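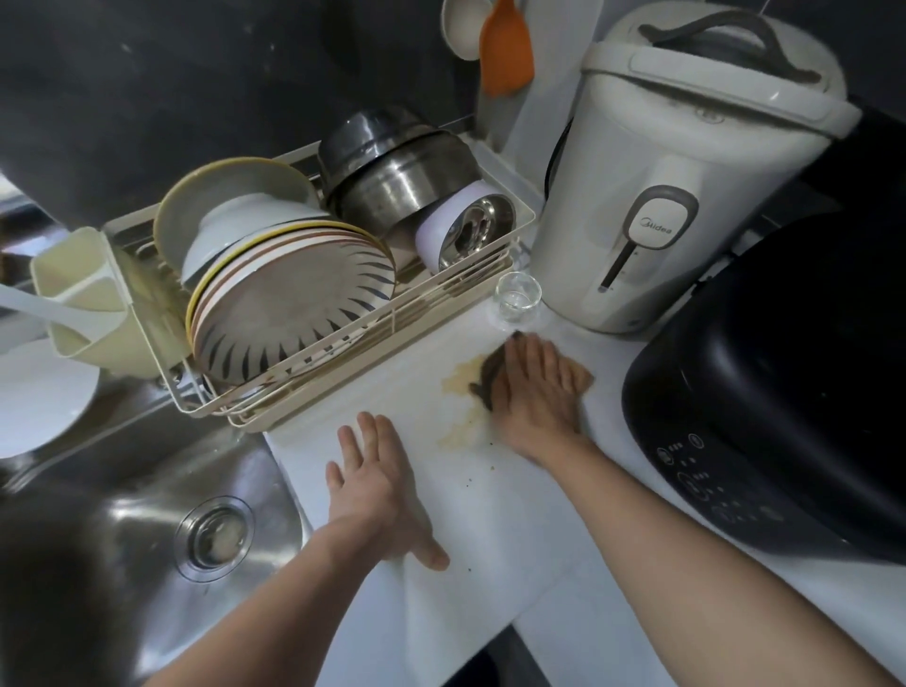
4.3 Limpeza diária da bancada

O fabricante da bancada Bellis garante que a superfície branca "não retém manchas". Convém não levar a frase à letra. Café, chá e molho de soja saem bem enquanto estão frescos; depois de uma noite, já vimos de tudo. Uma mancha castanha espalhada com migalhas à volta, como a que está ao lado do pano, pede duas passagens e não uma, por muito que o folheto prometa o contrário.

1. Afaste o escorredor da loiça, se estiver em cima da zona suja. Um copo de vidro esquecido ao canto também sai dali.

2. Apanhe as migalhas a seco. Com o pano molhado só se espalham.

3. Humedeça o pano em água morna, torça-o e passe-o de fora para dentro da mancha.

4. Enxague o pano no lava-loiça e repita com uma gota de detergente neutro.

5. Seque com um pano limpo, incluindo a junta do lava-loiça.

NOTA - O creme Prikden (frasco de 300 ml) é vendido como indispensável. Rogério Quintana experimentou-o na bancada de mostra e não notou diferença em relação ao detergente da loiça. Fica ao critério de cada um.

CUIDADO - Não use esfregão de aço nem lixívia pura. O brilho perdido não volta, e a garantia exclui expressamente este caso (ver p. 31).

4.4 Manchas antigas

1. Cubra a mancha com uma pasta de bicarbonato e água.

2. Espere dez minutos. O folheto diz dois - não chegam.

3. Retire com o pano húmido, sem esfregar em círculos.

Se a marca continuar visível, peça a ficha 208 à assistência. O polimento é pago à parte.

Imprimir | Enviar por e-mail

Pesquisar no manual... OK

Início | Instalação | Limpeza | Garantia | Contactos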